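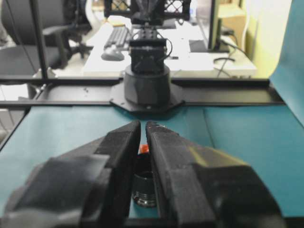

Grippers should be judged on dull work
Wotumley Automation Centre, opinion, June 29, 2020

Manufacturers are often asked to choose a gripper on the strength of a payload figure and a short film. It is the view of this Centre that neither tells a buyer very much. Most of the handling that our member firms wish to automate concerns small, light, awkward parts: caps, collars, ribbed fittings that must be taken hold of near the top and set down upright. Strength is seldom the difficulty.

Over the spring we compared two sets of fingers, the Plesik and the Hadico, on the same arm and under the same controller. Each was given 400 attempts at a mixed tray of small parts. The Plesik fingers dropped or missed 37 and the Hadico fingers 44. A purchasing department would be tempted to stop reading there. We would ask it to continue.

The Plesik failures were scattered across the whole trial. Those of the Hadico came almost entirely from one short, dark fitting, and most of them in the first 50 attempts, before the approach height was corrected. A fault that can be traced is worth more to a production engineer than a slightly lower total, and our operators preferred the Hadico for that reason.

The position of the camera deserves more attention than it receives. A camera at the wrist sees what the fingers are closing upon, but broad fingers fill much of its view, and a black part held between black fingers is a poor subject for any software. Suppliers should publish the view from the wrist alongside the drawing of the finger. A plain coloured work surface helps a good deal and costs very little.

We have also heard it argued, notably in the Sabbagh guidance circulated to members last October, that the controller matters more than the hand. We accept this in part. A poor controller will spoil a good gripper — yet no controller can give a blunt tip the clearance it lacks between two closely packed parts.

The Centre therefore recommends that members ask for a trial on their own parts, with every failure recorded by part and by order of attempt. Suppliers who decline should be asked to explain why in writing. Loan periods of less than a fortnight are, in our experience, too short to be useful.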